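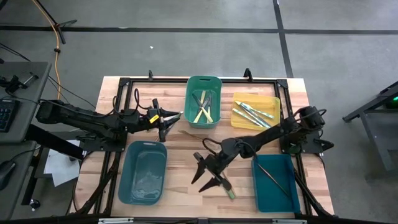
Gareth Treloar has repaired pianos in Ellwood for 14 years, and he does not like when people call it an art. "It is glue and felt and patience," he told me in February, while he looked for his glasses.

His shop, Vomthorpe, takes only uprights. The grands go to a colleague across the harbour, who has the wider door. I asked him which fault is the most common. "Moths," he said at once. "People keep the lid closed for years and the moths eat the hammers. Then they say it sounds harsh."

A full set of new felts takes him 4 days, longer in humid weather. He charges $3906 for it, tuning included, and he admits that some customers go home to think and never ring back.

For learners he recommends a tuning every year, even if the colour of the sound seems fine. "You get used to a bad piano," he said. "Your kids get used to it too, and after that it is harder to fix the kids."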